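White marks on a wooden table, can they be got out?
Posted in Home and Repairs, December 28, 2018

Katalin Mészáros
We had people round for dinner and a hot dish was put straight down on the table. There is now a cloudy white mark the size of a saucer, plus a fainter one next to it. The table is light wood, bought second-hand in August, and I don't know what finish is on it. I have tried a damp cloth and washing-up liquid, which did nothing. My sister says mayonnaise. Is it worth trying, or do I need to sand the whole top?

Drakatwood
Don't sand yet. A white mark usually means moisture trapped in the finish and the wood underneath is fine. A black one would be a different job.

First leave it alone for a few days in a dry room. Then lay a clean cotton tea towel over the mark and go over it with an iron on low, no steam, for 5 seconds. Lift and look. Repeat until it fades, but stop if the surface feels tacky. If you still have a faint ring after that, rub in a little petroleum jelly, leave overnight and wipe off. Mayonnaise works the same way, only it smells.

Test under the edge first. If a drop of water on bare-looking wood soaks in quickly, it is oiled or waxed, and you can give it a light rub with fine wire wool along the grain and then re-oil. On lacquer I would stick to the iron.

Sönmez
Had the same on ours. The iron got rid of most of it in three goes and the rest faded over 14 days or so. We use mats at every meal now, woven ones for plates and a thick cork one for anything out of the oven. 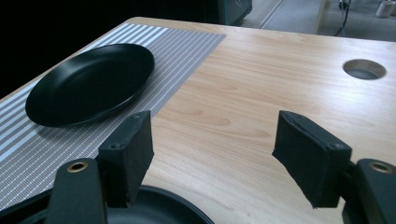
Woven ones are fine under a dinner plate but they let heat through, so don't trust them with a casserole. Shake them out and lift them off after eating too, as damp gets held underneath and you end up with the same marks again.

Idero
mayo worked for me, left it on overnight. table was pine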